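From: Amra Todorova
Date: 2 January 2019
Subject: Re: Folding the good towels

Yurii Vakulenko wrote:
> Does anyone fold towels in a way that survives the cupboard?
> Mine slump as soon as I take one from the bottom. I've tried
> rolling and hated it.

Oh Yurii, my favourite topic! Halves lengthwise, halves again, then thirds, and press the air out with your forearm before the last turn. I've done it this way since August and my shelf holds 25 without a lean – I was thrilled.

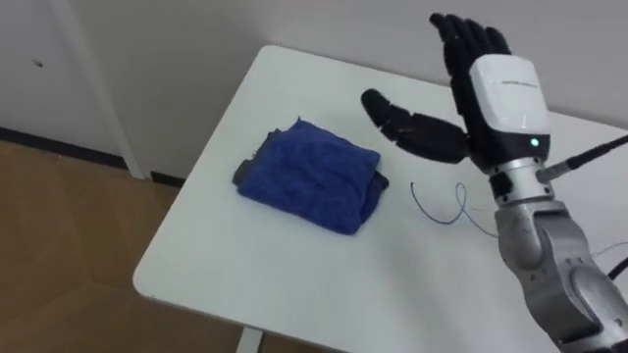

Blue towel, folded, with the dark cloth showing underneath

I love that colour. A bit of rumpling on top doesn't bother me at all, it's the edges that matter in a stack. Do fold on a table though, the bed is far too soft and you lose your corners.

Huia, do you still do yours in quarters? I'd love to hear how the big bath sheets go, mine always end up too fat for the shelf!

Amra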